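SPORT REPORTING, UNIT 5
Handout: The second leg, and how to write it up

31 August 2021

926 views | 2 comments | Share

Read this before the tutorial and bring the Gavalas match notes. If you've lost them, borrow someone's. I am not printing them again.

What a second leg is

Two clubs play each other twice, once at each ground, and the goals from both games are added together. Everyone in this room knows that. Your reader's aunt may not, and she is also holding the paper. Get the aggregate score into your first two paragraphs, and make it clear which number is tonight's and which is the total. Last year I marked a report in which Zoseck lost 2-1, won 3-2 and drew, all before the first comma.

Our working match is Zoseck v Gikeck, second leg, played at Gavalas in November in front of 3,000 people and a fair amount of drizzle. Zoseck brought a 2-0 lead from the first game. Gikeck won on the night, 2-1, and went out. Half the ground cheered the final whistle and the other half cheered it a bit later, once they'd done the sum.

The problem of the losing winner

Gikeck won the match. Zoseck won the tie. Your intro has to carry both without falling over. Some openings handed in by previous classes:

- "Gikeck crashed out despite victory." Fine, though nobody in football has ever left a cup by any means other than crashing.
- "It was a night of mixed emotions at Gavalas." It always is. Cut it.
- "Zoseck are through to the quarter-finals, but their coach won't want to watch the tape." Better. It tells us who's through and hints at how.
- "Football, eh?" No.

Decide whose story you are writing. A paper in the Zoseck end of the valley wants the survival. A Gikeck paper wants the brave failure, and will take as many paragraphs of it as you can supply.

The late goal

Zoseck scored theirs in the 88th minute. Up to then Gikeck were level on aggregate and all over them. A late goal ruins your draft, which by then should be mostly written, so keep the top loose and write the middle first. The middle is what happened between kickoff and the hour, and it won't change however rude the ending is.

Do not call the goal "against the run of play" unless you can say what the run of play was.
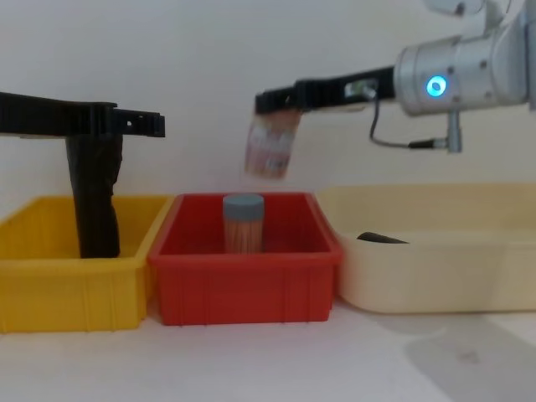
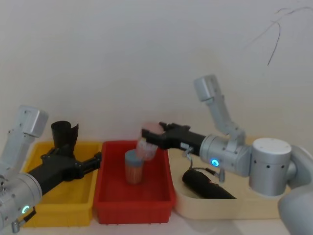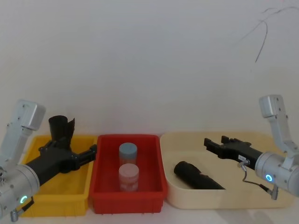
Yellow bin and red bin, side by side.

Away goals

Check the rules of the competition every single season. Some cups count away goals double when the aggregate is level, some used to and have stopped, and some go straight to extra time. The Jaledik Cup, which is what our two clubs were playing for, has extra time and then penalties. Three students last term put Gikeck through on away goals in a competition that doesn't have them. One wrote it with such colour and conviction that I nearly rang the league.

Quotes from the losing coach

He will say he is proud of the lads. Write it down, out of courtesy, then ask him something he can answer: why he took off his left back, what he said at halftime, whether the keeper was carrying a knock. A question starting with "How do you feel" gets you the pride again.

One good quote is plenty in a short report. Put it after the goals.

For the tutorial

1. Write two intros for the Gavalas match, one for each club's local paper. Maximum 35 words each.
2. Write the middle section as though the score were still 2-0 to Gikeck on the night with five minutes left.
3. Now add the late goal. Mark in pen every sentence you had to change.
4. Bring the marked copy as well as the clean one. I'm more interested in the mess.

Late work goes in the box outside my office, where it loses five marks a day.

2 comments | Share this handout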